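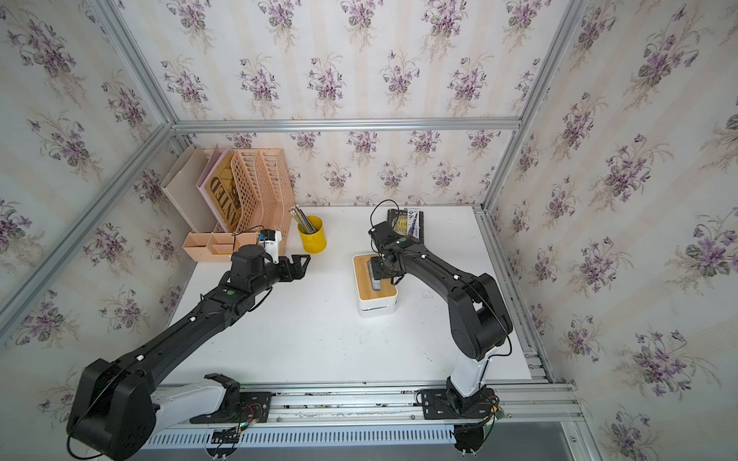

Your hand is a show-off. It can pick up a grape, open a jar and scratch your nose in under a minute, and it never asks for a thank-you card. A robot has to make do with whatever somebody bolts to the end of its arm, and that thing is called a gripper. Most grippers are a lot simpler than a hand. The two black arms on the white table have two fingers each, and that includes the thumb. With those they are supposed to manage a desk: a box, a cup of pencils, a marker pen lying across a book. You have probably tidied a desk with ten fingers and still made a mess of it, so be kind.

At the Brumura workshop, people try out grippers for a living. They put one on an arm, give it a job, watch it closely, and write down what went wrong. Then they put on a different one and do it all over again. If this sounds like homework, it is, except that the homework weighs more than you do.

Two fingers or more?

The simplest gripper is a pair of fingers that slide together and apart, like a very serious set of kitchen tongs. It's called a parallel gripper. The workshop has one model nicknamed Tollow, and Tollow is good at boxes, blocks and anything else with flat sides. Give it a ball and things get interesting. The ball touches each finger at one tiny spot, and if those spots don't line up, off it goes under the cupboard.

Other grippers have three fingers, or a suction cup, or a soft bag full of coffee grounds (really). A suction cup loves a smooth window and hates a woolly sock. Every gripper has something it hates.

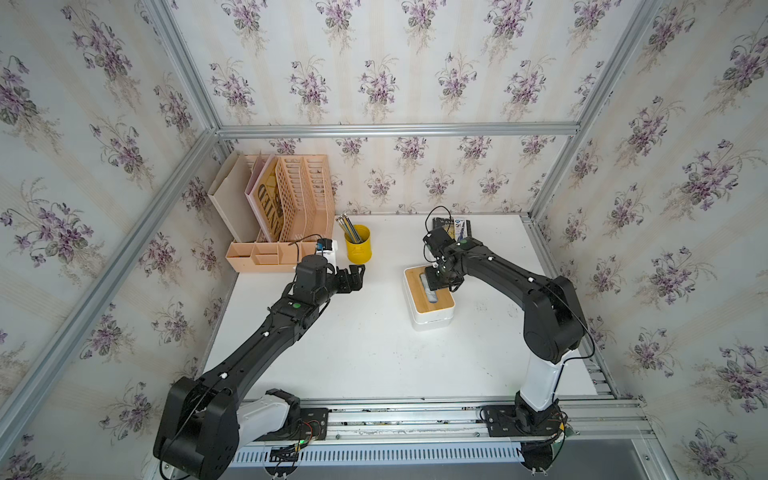 One gripper over the tissues, one by the pencils.

Tissues are a mean test. A tissue is thin and floppy and weighs next to nothing. Pinch too high and you get air. Push too low and you bump the box. Your own fingertips can feel the paper the moment they touch it, but plain metal or plastic fingers can't feel a thing. So the engineers have two choices. They can add sensors that notice a push, or they can add a camera near the wrist so the robot can look at what it is about to grab. Imagine having an eye on your wrist. Mittens would be a problem.

Squeezing is tricky too. The Rastbridge test is the workshop's way of finding out how hard a gripper should squeeze. It starts gently and adds a bit more each time, until the object stays put or goes crunch. An empty paper cup goes crunch early. One gripper did the test 517 times and dropped the cup 19 times, and every one of those drops was written down. Robots don't get embarrassed, so the people do it for them. 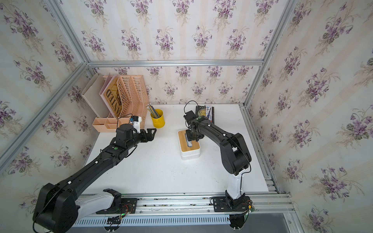
Why do some robots have two arms?

Some jobs need one hand to hold and another to do. Think about taking the lid off a pen. Two arms can also share the work, as long as the controller keeps them from crashing into each other.

The controller is the part that tells the motors what to do. A slow one makes an arm move in jerks, like somebody walking downstairs in swim fins. The Lozano controller checks the arm's position 200 times every second. The newer one checks 2000 times, and the arm glides. You'd think everybody would pick the faster one straight away, but it costs more, and for stacking blocks the slow one does fine.

To compare two controllers fairly, you have to change one thing and leave everything else alone.
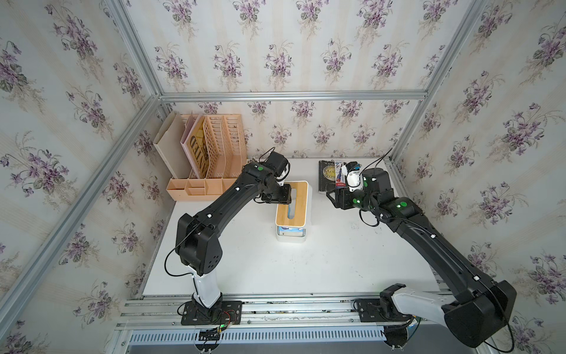

That means the same arm, the same gripper, the same objects and the same starting places. If you swap the controller and the gripper together and the robot suddenly does better, you have no idea which one to thank.

Try it yourself

Tape your fingers together so each hand has a thumb and one big paddle. Pick up a pencil, then a tissue, then a coin lying flat on the table. Write down how many tries each one took. Now do it again with rubber gloves on and see which numbers change. The coin is horrible. Sliding it to the edge of the table is allowed, and robots do that too.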